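Another window, another striker who will fix everything

30 August 2026

So Vastero have done it again. 304 days after telling us the squad was "settled", the club has gone and bought a forward from Tilow on a four-year deal, and my phone has been buzzing with people who think the league is now a formality.

I'm not convinced. I wasn't convinced by the last one either, the lad from Multel who arrived in May with a highlights reel set to dance music and went on to play 336 minutes for us. Three of those goals in the reel were penalties. Another was against a side with nine men. I did mention it at the time.

What bothers me is how little anyone asks. The local paper had 800 words on the signing and I couldn't find one about where he is meant to play. We already have two forwards who like to drift left, and a manager who hasn't picked two up front since he got the job. Our trouble last season was at the back post. Collet scored against us twice from the same corner routine, in the same half, with the same centre half left alone to do it. A new striker won't be marking him.

Then there's the money. The fee is "undisclosed", a word clubs use when they'd like you to guess high or guess low, depending on who's reading. Season tickets have gone up again, of course. Mine cost me £466 and the seat still has a pillar in front of it.

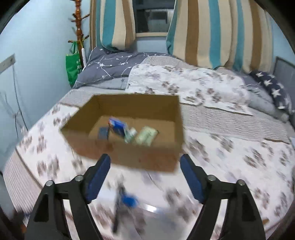
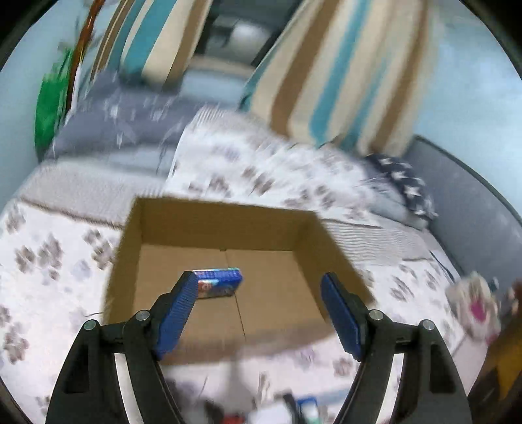
An open cardboard box, both times.

I'd have spent it on a left back. Somebody dull, around 30, who heads the ball away and shouts at people. You can't sell many shirts with his name on, I accept that, but we let in four goals from crosses in the last three home games and I sat through every one of them.

People tell me I should give the new man a chance, and I will. He'll get a clap from me when he comes on. I'd just like to see him do it on a bad pitch away at Collet before we start talking about trophies. We go there in three weeks, and I've already booked the coach.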